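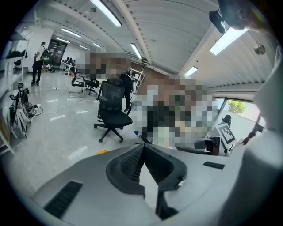
The Belmonte Short Film Showcase is a yearly screening program for short films by first-time and early-career directors. It is held in Belmonte each October and runs for five evenings. Films must be 19 minutes or shorter, including credits, and the director may not have released a feature before the entry deadline.

History

The showcase was started by Su-chen Chiang, a film editor who had moved to Belmonte to work on the television drama Troltska. The first edition took place in the back hall of the Gollent, a former dance hall that had been showing second-run features. Six films were screened on a single Tuesday night, all of them made by people Chiang had met through editing work. The program was extended to two nights the following year and reached its present length after the Gollent installed a digital projector.

Chiang programmed the showcase alone for its early editions. Mawar Goh, whose short Murnent had been shown there, later joined her as co-programmer and took over the running of the event when Chiang returned to editing full time. Chiang still chairs the jury.

Program

Each evening is made up of one block of films followed by a discussion with the directors who are present. Documentary and animated films are mixed in with fiction and do not have separate sections. The main hall of the Gollent has 125 seats, and tickets are sold by the evening.

The opening night is reserved for directors showing a film in public for the first time. The closing night repeats the award winners, along with one older short chosen by Goh.

Awards

The jury gives a prize for best film and another for editing. The audience prize is decided by paper ballot at the end of each block. Winners receive up to 6 days in a local cutting room, to be used on their next project. There is no cash award.

Murnent

Goh's film follows two sisters closing their late father's repair shop. It won the audience prize and is often screened in the showcase's school program. Goh has since written a feature script based on the same characters.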